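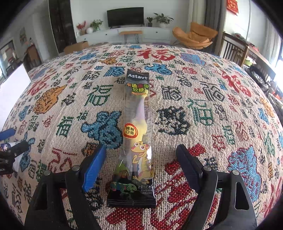

*Gripper and the gummy bag, on the 福 blanket.*

August, late. Two evenings on these jaws and I'm still not sold. Prys says the blue pad grips better than the black one. Maybe. I'd want to see 12 clean pickups on each before I believe that, and a candy bag is a mean test, all slick plastic. Lucimara wants to order the Cleker servo next. For what? We haven't proved the hand-held one yet. The screws at the hinges need another look too. I told her to wait, and she sent me the link again anyway.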